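Ticket: Two-arm demo cell stops mid-cycle during open day setup
Site: Holley building, ground floor demo room
Opened by: Kumudini Amarasinghe
Priority: High (visitors in October)
Status: Resolved, monitoring

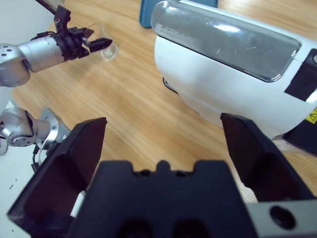 The cell runs fine from the teaching pendant at low speed. In automatic, the left arm picks up the glass, carries it over the table, and then the whole cell goes into a protective stop. The right arm is in its waiting position with the gripper open when this happens. No contact with anything. The message on the controller is "Partner not ready, timeout 500 ms."

It happened on 5 cycles out of 12 this morning. Restarting the program clears it until the next time.

Setup notes
- Both arms are on the Prulirau controller, same software as the last demo.
- Gripper signals go through the Lustik I/O box.
- The table was moved to make room for the visitor rope. Arm bases were not moved.
- Nobody has changed the glass pick position.

Log

9:10 a.m. Checked air and power. Both normal. Emergency stop chain is closed.

9:25 a.m. Ran the left arm alone, right arm disabled. No stops. Ran the right arm alone. No stops. The fault only shows up when they wait for each other.

9:50 a.m. Raised the timeout from 500 to 1000 to see if the signal was late or missing. Still stopped. The "gripper open" input from the right arm drops out, so a longer wait doesn't help.

10:15 a.m. Watched the input page while moving the right wrist by hand. The signal flickers when the last joint turns past its home angle. Straight back on when it is turned the other way.

10:40 a.m. Called Jayasinghe support. They asked for the fault history and said to check the wrist connector before swapping the gripper. Sent the history file.

11:05 a.m. Took the connector off at the right wrist. One pin was pushed back in the plug. Reseated it, put the plug back on, and tied the cable with more slack for the last joint.

11:30 a.m. Put the timeout back to 500. Full program in automatic, 12 cycles, no stops. Input stays on through the whole wrist move.

Still to do
- Order a replacement plug. The reseated pin holds but I don't trust it for a full day of visitors.
- Save the program under the open day name so the test version doesn't get loaded by mistake.
- Run it again at demo speed with the room lights on. The first test was done with half of them off.
- Whoever opens the cell should do one slow cycle from the pendant before letting people in.

Leaving this open until the new plug is fitted. K.A.

Last updated: October, 11:52 a.m.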